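当サイトでは、利便性の向上および閲覧状況の把握を目的としてCookieを使用しています。閲覧を続けられる場合は、Cookieの使用に同意いただいたものとみなします。[同意する] [設定を変更]

双腕作業ロボット Kalton 設置・保守のご案内

Kalton は、住宅や宿泊施設の室内で卓上の片付け作業を行う双腕型の作業ロボットです。本ページでは、導入済みのお客様および導入をご検討中のお客様に向けて、設置条件、初期設定、日常点検、部品交換の要領を掲載しています。操作方法の詳細は、製品に付属する取扱説明書をご参照ください。

1. 設置条件

本体は水平な床面に設置してください。カーペット敷きの室内でも使用できますが、毛足の長い敷物の上では走行輪の沈み込みにより腕の基準高さが変わるため、設置後に必ず高さ補正を行ってください。敷物の端に本体の一部だけが乗り上げる配置は認められません。

電源は単相100 V、接地極付きコンセントを使用します。延長コードを使用する場合は定格容量を確認し、腕の可動域および走行経路の外に敷設してください。充電台 Bruveck は壁際に置き、背面の通気口をふさがないようにしてください。カーテンが通気口に触れる位置も避けてください。

直射日光が頭部カメラに入る部屋では、作業時間帯にカーテンまたはブラインドを閉めることを推奨します。照明は作業面に影が強く出ないように配置してください。

2. 初期設定

初期設定は、当社または認定代理店の設置担当者が行います。作業の流れは次のとおりです。

(1) 本体と充電台を所定の位置に置き、非常停止ボタンの動作を確認する。
(2) 左右の腕を原点姿勢に移し、各関節の原点値を読み取る。出荷時の値との差が許容範囲を超える場合は、原点の再登録を行う。
(3) 頭部カメラと腕の位置合わせを行う。付属の校正板を作業面の左端、中央、右端の順に置き、それぞれで測定する。
(4) 作業面の高さと外周を登録する。
(5) 低速モードで試運転を行い、設置記録書に結果を記入する。

(4) の外周登録では、天板の四隅を順に指定します。装飾金具、取っ手、天板の下に張り出した幕板がある家具では、金具の位置も進入禁止範囲として登録してください。登録を省略すると、指先が金具に接触し、家具と指先の双方を傷めるおそれがあります。

3. 光沢のある天板での調整

黒色または光沢の強い天板では、照明や物品の映り込みにより、物体の位置が誤って検出される場合があります。保守画面の「作業面」から表面種別を「光沢」に変更し、照明を点灯した状態と消灯した状態の両方で背景を登録してください。透明な容器を扱う場合は、あわせて「透明物」の設定を有効にします。

指先の押付け力は、出荷時には標準値に設定されています。塗装家具の上で使用する場合は低い値から開始し、把持が安定しないときに一段階ずつ上げてください。金属製の指をそのまま天板上で滑らせる動作は設定できません。塗装面の保護が必要な場合は、別売の指先カバー Tresex をご利用ください。

4. 日常点検

点検は、運転を停止し、両腕が静止したことを確認してから行ってください。

使用前
・非常停止ボタンを押し、両腕が停止すること
・腕の外装に割れ、緩み、変色がないこと
・グリッパの指に異物が挟まっていないこと
・頭部カメラのレンズに汚れがないこと

毎月
・手首部の固定ねじに緩みがないこと
・左右の腕を原点姿勢に移し、合いマークが一致すること
・充電端子を乾いた布で拭き、変形や焦げがないこと
・走行輪に糸くずや毛髪が巻き付いていないこと

外装の清掃には、水で湿らせて固く絞った布を使用してください。アルコールおよび溶剤は、関節部のシールを劣化させるため使用できません。

5. グリッパの整備と交換

グリッパは消耗部品です。稼働時間が2000時間に達した時点で、左右ともに分解整備を受けてください。稼働時間は保守画面の「履歴」で確認できます。

開閉時に引っ掛かりがある、指の戻りが遅い、または警告コード289が表示される場合は、時間にかかわらず使用を中止してください。コード289は、指を駆動する機構の負荷が上限を超えたことを示します。異物を取り除いても表示が消えないときは、分解せずに保守窓口へご連絡ください。

交換手順の概要は次のとおりです。

(1) 主電源を切り、充電台から本体を外す。
(2) 腕を支持台 Rankin に載せ、手首部に荷重がかからないようにする。
(3) 手首部のカバーを外し、信号線のコネクタを抜く。
(4) 固定ねじを対角の順に緩め、グリッパを引き抜く。
(5) 新しいグリッパを位置決めピンに合わせて取り付け、ねじを対角の順に締める。
(6) コネクタを接続し、原点の確認と位置合わせを行う。

交換用グリッパの部品番号は587です。左右で共通ですが、取り付け後の校正値は腕ごとに異なります。反対側の値を複写して使用しないでください。

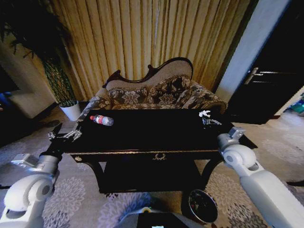
お読みいただく時間の目安:6分

6. 居室での作業範囲の確認

応接用の机を作業面とする場合、両腕は天板の左右から作業に入ります。左腕の指先が天板の左端に届き、右腕のグリッパが右手前の角の上方に位置する姿勢では、机の脚の近くに置かれた物が腕や本体の動きに影響することがあります。くずかごなどの小物は、登録した走行経路の外に移してから運転を開始してください。

横倒しになったペットボトルは、キャップの向きと胴のラベルの位置を手掛かりに検出します。ボトルが天板の端に近いときは、把持の前に転がりを防ぐ動作が入るため、作業時間が長くなります。形の定まらない小物が天板の奥側にある場合は、検出結果を画面で確認し、対象に含めるかどうかを指定してください。

机のすぐ後ろに長椅子がある部屋では、腕を奥へ伸ばしたときに背もたれと干渉しないことを低速モードで確認します。確認は天板の奥側の縁に沿って左右それぞれの腕で行い、干渉のおそれがある範囲は進入禁止範囲に追加してください。家具を移動した後は、外周登録からやり直す必要があります。

7. 保守契約とお問い合わせ

保守契約には、定期点検、グリッパの分解整備、校正記録の保管が含まれます。消耗部品の代金および、お客様による分解に起因する修理は対象外です。翌年度の定期点検の日程調整は、毎年9月に担当者よりご連絡します。

設置・校正に関するお問い合わせ:設置技術課 フルリナ・ランツ(Flurina Lanz)
修理・部品に関するお問い合わせ:保守部品課 トゥメロ・アダムス(Tumelo Adams)
受付時間:午前9時から午後5時まで

ご連絡の際は、本体背面の製造番号、表示中の警告コード、および直近の校正記録をお手元にご用意ください。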